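Larkthorpe clubhouse, changing room and laundry corner
Walk-through checklist, March 24, 2024
Checked by: Linnea Bråten

Exit door opens fully - OK
Exit sign lit - OK. Bit dim, Everett to look at bulb
Floor dry, no loose mats - NO. Mat by sink curls up at one corner, tape it or toss it
Extinguisher tag in date - OK, next due December
Dryer lint trap - NO. Packed. Cleaned it myself, needs doing after evry load
Dryer vent hose - OK
Outlet covers - 3 missing, same as last time. Birger has the parts??
Detergent up high, lid on - OK
First aid box - short on tape and small bandages. Ice packs fine
Heater clear of fabric - OK now, moved a towel off it
Seats and cushions clear - NO. Kit left out again, red shirt with the striped trim, paper towel next to it. Shirts go in the wash bin, paper in the trash. Please tell the under-12 parents 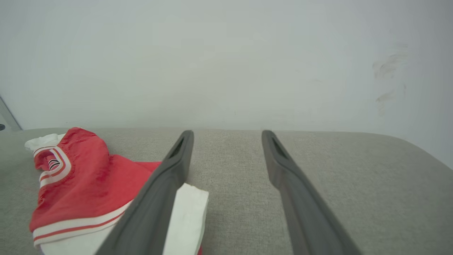 Bench bolts - two loose, tightend by hand, need a proper wrench
Window latch - OK
Recheck in 5 days, Joar has the key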